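Gutasov Paper Cups, Yellow Band
Cups, lids and sleeves for hot and cold service

Item no. 207
Sold by: Skumine Supply
Case pack: 1000 cups (lids and sleeves ordered separately)
Availability: in stock

Overview

The yellow band cup is the standard single-wall paper cup in the Gutasov line. It has a rolled rim, a straight tapered wall and a recessed base. The band is printed on the outside of the wall only and does not extend to the rim or the base seam. The cup accepts the Gutasov flat lid and the Moya sleeve. It can be used for coffee, tea, water, juice and dry portions such as nuts or cereal.

Construction

Wall: single layer, food-grade paperboard, coated on the inside
Side seam: vertical, heat sealed
Base: separate disc, recessed, crimped to the wall
Rim: rolled outward, unprinted
Print: one color, yellow
Maximum fill temperature: see carton label

The recess keeps the base disc clear of the counter when the cup stands upright. When cups are stored upside down on a tray, the rim is the contact surface, so the tray should be clean and dry. Cups that have been set down on an unwashed surface should be used for dry portions or discarded.

Lids

The flat lid for this cup is white and presses on from above. Seat the side opposite the drinker first, then work around the rim with the thumb until it clicks. A lid that has been removed more than once may no longer hold and should be replaced. Lids are packed in sleeves of 50 and are not included in the cup case.

The lid is not a shipping closure. Do not lay a filled, lidded cup on its side.

Sleeves

The Moya sleeve is a corrugated paper wrap, supplied flat. Open it by pressing the two folded edges toward each other and slide it up from the base until it grips. The sleeve is open at both ends and does not change the height of the cup. It should be fitted before filling. Sleeves can be printed to order in one or two colors. Minimum quantity for custom print is 9 cases, and proofs are sent by e-mail before the run.

Setting out

For self-service tables, stand cups upside down with a gap between them so that each one can be lifted by the wall without touching its neighbor. Stacks are faster to refill, but people tend to pull two cups at once from a tight stack. Where space is short, limit a stack to 4 cups. Keep baskets for sugar, stirrers or napkins toward the back of the table.

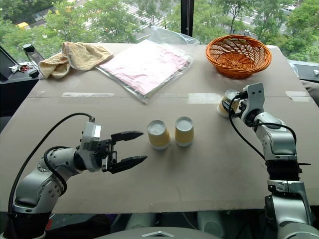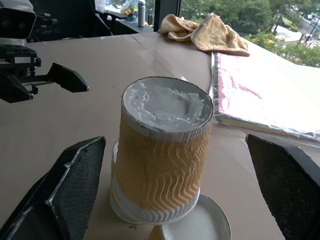 Storage

Keep cases closed, off the floor and away from steam. Paperboard takes up moisture from the air and the rim will soften before the wall does. Opened inner bags should be folded over and clipped. Do not store next to cleaning chemicals, spices or coffee in open bags; the board picks up odor. Use opened bags first.

Cups that have been crushed out of round will not take a lid. They can sometimes be eased back by hand, but should be checked with water before hot use.

Disposal

The inner coating affects how the cup can be recycled. Check with the local hauler. Unprinted and printed sleeves without coating can go in with ordinary paper if clean.

Ordering notes

Cup, lid and sleeve carry separate item numbers and ship in separate cartons. Orders placed with Cumum freight are delivered to the dock only; inside delivery must be requested when the order is placed. Shortages should be reported with the case label number, which is printed on the short side of the carton. Open cases cannot be returned.

The lid mold was changed in August. Lids from the earlier mold fit the same cup but should not be mixed in one dispenser, as the stacking height is different.

Product questions and sample requests: Su-bin Tak, paper goods desk

Page last revised April 19, 2023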